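May, bench notes, second dye run

OK, so I'm back on the indigo vat, and this time I'm writing things down as I go, which I did not do in April and very much paid for. Starting with the Treris powder again (still the old bag) and the cotton from Stemberg, the heavy one. Scoured it last night, rinsed it this morning, and it's sitting in a bucket of plain water until the vat is ready.

Green things and the big table:
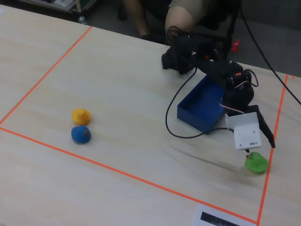
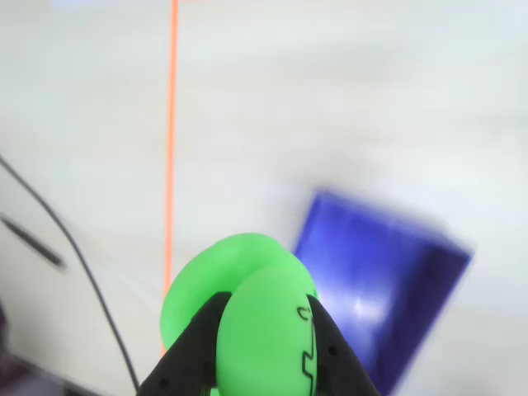
Do I have to scour cotton that was sold as ready to dye? I would, every time. The last batch of Stemberg was labeled that way and it still turned the scour water the color of weak tea, and the pieces I skipped came out with pale blotches right down the fold lines.

Vat notes. Fructose and lime, same as before, but I let the stock jar stand 90 minutes before tipping it in and I think that helped a lot! Coppery skin on top, liquid underneath a murky yellow-green, smell is fine (well, fine if you like that smell). In April I got impatient and dipped while it was still blue all the way through, and of course everything washed out to gray.

First skein of the Jusero linen went in for 2 minutes, out to air until it stopped changing, then back in. After the second dip it's a nice middle blue, a bit streaky near the tie. I tied it too tight. Use the loose figure eight next time, and use the cotton string, because the wool one drank up more dye than the linen did.

The Stemberg cotton is slower. Some 399 grams of it dry, and that's too much for this vat in one go, so I'm splitting it. Half today, the rest after the vat has had a night to recover and a spoon more fructose.

The Didenko strips are pegged on the line as the reference set. Please leave them there even if they look done, I want them out of direct sun and untouched until I've got the new ones to hold next to them.

Still to do: order more lime, find the lid for the stock jar, rinse the Jusero skein in a little vinegar water and write the dip count on the tag before I forget it again.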